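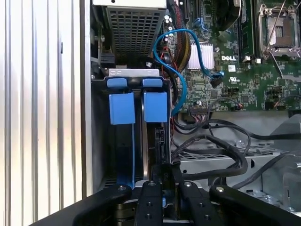 June

By the Kikstead Ride Desk

Wheelchair vans now run to the Zorstead clinics in the evening

Ramalho Cabs has moved two wheelchair-accessible vans onto evening shifts between Kikstead and the clinics in Zorstead. The vans started on the new hours at the beginning of the month. They can be booked by anyone registered with the Ride Desk, for any appointment that ends after the last daytime shuttle has left.

Until now the accessible vans went back to the garage in the late afternoon. Riders with a dialysis slot, a physical therapy session or a late scan had to find their own way home, and for people who can't transfer out of a wheelchair that usually meant calling a relative or paying for a private ambulance. Several riders told us they had been turning down evening appointments and waiting longer for a daytime one.

The trial is paid for through the end of the year. After that it depends on how much the vans are used and what each trip ends up costing.

How the evening trips work

The vans leave Kikstead from the stand on the north side of the bus station, or they will pick up at your door if you live inside the town limits. Riders outside the limits can still use the service from the stand. We know that is no help to people on the farm roads, and door pickup there is the change we have been asked for most. Ramalho has said it will look at the mileage once the first few months are in.

At the Zorstead end, the vans stop at the main clinic entrance, the imaging building and the rehab wing. They don't stop at the emergency entrance, where the curb has to stay clear for ambulances. If you are being seen in a building that isn't on that list, ask the driver when you get in. Most of the other departments can be reached indoors from the main entrance, though the walk to the eye clinic is a long one and has a ramp partway.

The last van leaves Zorstead at 9 p.m. A driver will wait past that time for a booked rider who is still in treatment, as long as the clinic has let dispatch know. Please ask the front desk to make that call as soon as it looks like you are running over.

Evening trips cost the same as daytime ones. One companion rides free. Service dogs ride free and don't need to be listed on the booking, but a note is useful so the driver can leave floor space. Fares can be paid in cash or by card in the van, and riders whose trips are covered by a health plan should give the authorization number when they book, as they do now.

Booking

Book by phone or through Fomura, the scheduling program the Ride Desk moved to this spring. Same-day evening bookings close at 2 p.m. You can book up to 21 days ahead. People with a standing appointment, such as dialysis, can ask for a standing ride and won't need to call each time.

When you book, please have ready:

- the time your appointment starts and the time the clinic expects you to be done
- the building and department
- whether you will be in a manual chair, a power chair or a scooter
- whether you are bringing oxygen
- a phone number that will be on you during the appointment

The finish time is the one people most often leave off. Dispatch uses it to decide which van takes which rider home, and a guess from the clinic is fine.

Some riders have had trouble with the Fomura phone app. The most common problem is that the app shows a trip as "requested" long after it has been confirmed. The booking is good once you have the text message, whatever the app says. If you haven't had a text by the evening before your ride, call. The other complaint is that the app doesn't remember a rider's chair type and asks for it on every booking. This has been passed on and we don't have a date for a fix.

You don't have to use the app. The phone line is staffed on weekdays and there are no plans to cut it back. Calls are heaviest on Monday mornings, so if your question can wait until the afternoon you will probably get through faster.

What to expect in the van

Both vans load from the rear by ramp. Riders in wheelchairs stay in their chairs and face forward. The driver fastens the chair at the floor and then fits a lap and shoulder belt, and the belt goes on even for short trips inside town. Drivers have been told not to move off until both are done. If a strap is pressing on tubing, a catheter bag or a sore spot, say so and it will be rerouted.

Scooters are harder. Many of them have no solid point for a strap to hook onto, and riders who are able to transfer will be asked to move to a van seat while the scooter rides empty. If you can't transfer from a scooter, tell dispatch when you book and they will talk through it with you. In some cases the answer will be that we can lend you a manual chair for the trip.

Portable oxygen is allowed. Cylinders have to be upright and secured, and each van carries a bracket for this. Concentrators can be plugged in at the outlet behind the driver's seat, but bring your battery as well.

Drivers will help with the ramp, doors and bags. They can push a manual chair from the van to the check-in desk and back again. They can't lift a rider, give medication, or stay in the waiting room. Riders who need someone with them during the appointment should bring a companion.

Driver training

All of the drivers on the evening shift have taken the securement course and the first aid course the daytime drivers take. For the evening runs Ramalho added a session on riders coming home after treatment, taught by nursing staff at the dialysis unit. It covers low blood pressure after dialysis, what to do if an access site starts bleeding in the van, and signs that someone who has been sedated isn't ready to be left alone.

The instructions for a bleeding access site are worth repeating here for families too. Press firmly on the spot with a clean pad or cloth, keep pressing, and call 911. Don't keep lifting the pad to check. The drivers will pull over and do the same.

A driver who isn't comfortable leaving a rider at the door will call the emergency contact on file. This has already come up with riders who live alone and whose contact details were out of date. Please check yours. You can do it over the phone, or in the app under "My people."

If you have had sedation, the clinic will normally want a responsible adult to go home with you. A van driver does not count as that adult, and the clinic may cancel the procedure if you come without one. That rule belongs to the clinics and we can't change it.

Cancellations and no-shows

The rule is the same as for daytime rides. Cancel at least two hours before pickup and there is no charge. Later than that, the fare is charged unless the clinic was the one that canceled. If your appointment is called off while you are already on the way, the driver will bring you home on the next run and you pay one way only.

A no-show in the evening is a bigger problem than one during the day - there are fewer vans out, and the driver may have passed up another rider to reach you. We are asking people to call even if it is very late and even if they feel bad about it. A call at ten minutes' notice still lets dispatch send the van somewhere else.

The vans will wait five minutes at a door pickup. The driver will ring the bell and call the number on file before leaving.

Who can use it

Anyone already registered with the Ride Desk can book evening trips without filling in anything new. There are 200 riders on the accessible list at the moment, and all of them should have had a letter with the new hours. If yours didn't come, we may have an old address for you.

New riders need to fill in the short form, which can be picked up at the Kikstead library, the senior center or the dialysis unit's front desk. It needs a signature from a doctor, nurse or therapist. Forms are usually handled within the week. Temporary registration is open to people recovering from surgery or a fracture, and it takes the same form with an end date written in the box at the bottom.

The evening vans are for medical trips only during the trial. We have been asked about church suppers, the pharmacy and visits to people in the hospital. Stopping at the pharmacy on the way home from an appointment is allowed if it is on the route and you mention it when you book. Visits and social trips aren't covered, though the daytime shuttle still takes them when there is room.

Comments

Comment cards are in the pocket behind the passenger seat of each van. You can also leave a message on the Ride Desk phone line after hours. We would especially like to hear from people who looked at the evening service and decided it wouldn't work for them, including what time they would have needed to travel and from where. Those answers go to Ramalho with the trip figures at the end of the summer.

Large-print copies of the evening schedule are available at the Kikstead bus station window. The Spanish version is at the printer and will be put out at the same places when it arrives.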